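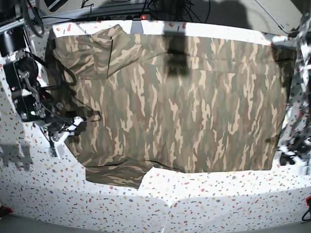
We moved from Paterson to Jullthorpe in June, and the new house has 18 fewer square metres than the old one. Most of the work since then has been getting rid of things. I started in the garage, did the kitchen over one long weekend and left clothes until last. Clothes were the slowest. Camouflage is a good case, the olive and khaki sort with a bit of reddish-brown in it. I like it, but I wear it on maybe two camping trips a year and it takes up as much shelf as a good wool jumper.

The rule I settled on was 30 hangers and one drawer. Anything that didn't fit went to the op shop in Faltau or, if it was past wearing, into the rag bin. I kept the heavy coats even though they break the rule. Jullthorpe gets frost.

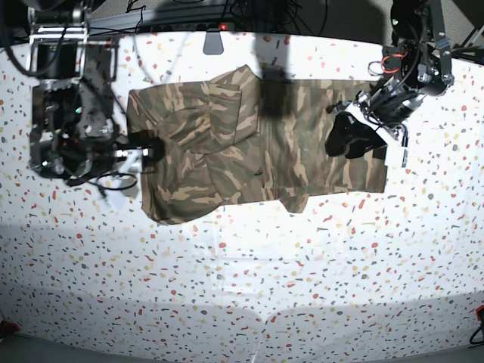 Camo with a hood, on the speckled tabletop.

Books went better than I expected. I took 68 of them to the second-hand place on Cernard Street and they bought just over half. The rest they put in the free box out the front. I haven't missed any yet, apart from an old road atlas I'd written notes in.

Still to go are the shed, two tubs of cables and the spare doona. The council does a hard rubbish pickup here but you have to book it, and our slot isn't for a few weeks. Until then the tubs are in the hallway and we walk around them.

Posted 02/10/2023
3 min read

Home About Archive Contact

Recent posts
Packing the kitchen in one weekend
What the removalists charged us
Frost and the lemon tree
Garage shelves, second attempt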